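Workshop notebook, January, bench by the gray wall

Started on the shallow baskets for the Fasberg order this morning. We owe them 4 sample trays before the main lot goes out, and I want the notes on weave and rim written down while I have one on the bench. The Ernasitz price list has these under bread and fruit trays. Cantero sells what looks like the same shape for more money, so part of the job is to see whether the cheaper one will do.

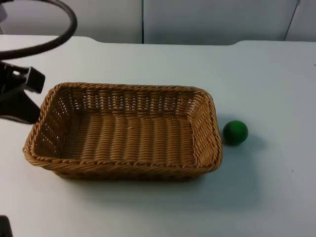

Floor first. On the last lot the bases bowed up in the middle and rolls slid to the ends. Fasberg wants to stand small jars in theirs, so a ridged floor matters more to them than it did to Loneck. On this tray the bands run parallel and are thick enough to feel with a thumbnail. A jar with a narrow foot may rock on them. Try a liner, felt or plain card, and ask what foot size they use. The green ball is from the desk drawer, for checking whether the bench top is level. Put it back.

Gaps in the side walls are fine for bread. For loose tea or seed they are too open, and that should go in the reply to Fasberg. Cleaning is with a soft brush, no soaking. Loneck left a lot of 2,000 in a damp store last winter and we took back more than I like to remember.

Lifting check next. Pick up by the rim at one end and look at what the corner does. No handles on this model, so the rim takes everything.
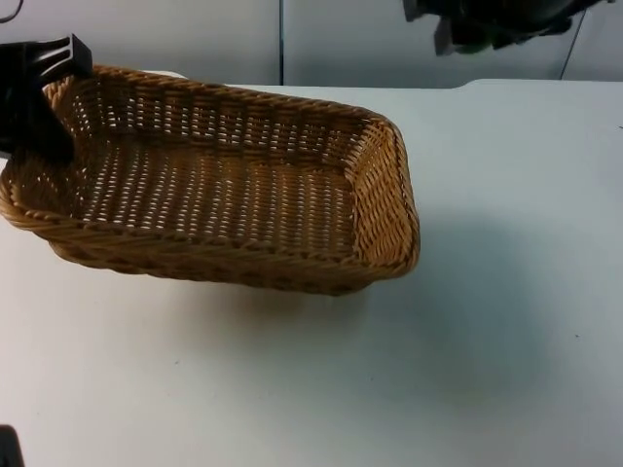

Rim and corners

The braid goes all the way round and turns the corners without a separate piece. Good. A joined corner is where the old ones came apart. Run a cloth along the whole rim, inside and out, and mark any spot where it snags. Anything that catches wool goes back.

Color is honey to light brown. Fasberg asked for "natural," which could mean anything. Send a strand card with the samples. 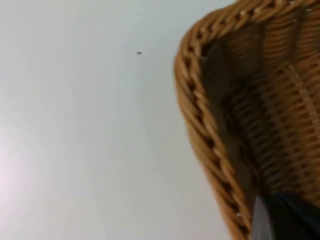
Braided rim and inner wall, close.

To do: liner test with 2 jars, strand card, reply on the gaps. Stock sheet says 3,145 trays in the back store. Check that against the shelf before quoting.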